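The Shirt on the Table: notes for the Jurnaldale mending evening
Roksolana Yatsenko – 25 minutes, then tea

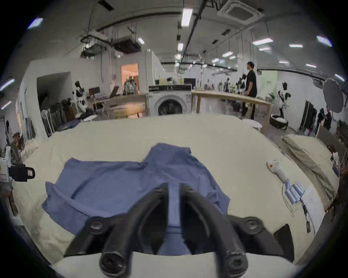

Start slow. Wait for the chairs to stop scraping. Thank Szymon for the room and for his introduction, however long it was.

Opening bit: I own a blue shirt I've been meaning to fold since June. Pause. If they laugh, carry on. If they don't, carry on faster.

First point is the surface. You can't fold a shirt on a surface that's busy doing something else. Most of us have one big table at home and it's also the post office, the tool shed and the place where cables go to breed. Ask for hands up: who has a screwdriver within reach of their ironing? Leave time, people are shy about this.

Then cloth on the table. I like a plain cover, cream or white, so you can see what you're doing with a darker shirt. Pull it flat before you start. A wrinkle underneath comes up through the shirt and you'll spend the evening chasing a crease that belongs to the tablecloth. (Tell the Grovum story here, the short version. Leave out the landlord.)

Folding proper. Do this with a shirt in hand, slowly:

Face down, collar away from you. Sleeves out to the sides, like it's been arrested. Smooth from the middle outwards with flat hands – no patting, patting does nothing. One side in to the middle of the back, sleeve doubled down along itself. Same on the other side. Then bottom up to the collar, in two goes for a long shirt.

Mention that the collar will always sit higher than the rest. It's built that way. Stop pressing on it.

The number: I kept a tally for a year and folded almost 400 shirts, of which I'd show 178 to my mother. Wait. Szymon will heckle at this point. Let him have one.

Things people ask, so have answers ready:

Buttons – top one and a middle one, leave the others.
Linen – good luck.
Folding boards – I bought one at Filali and it's now a very decent tray.
Hangers – fine, if you've got the wardrobe. I've got a shelf and a chair.

Finish by getting everyone up to the tables with their own shirts. Switch the urn on before they stand up, it takes forever.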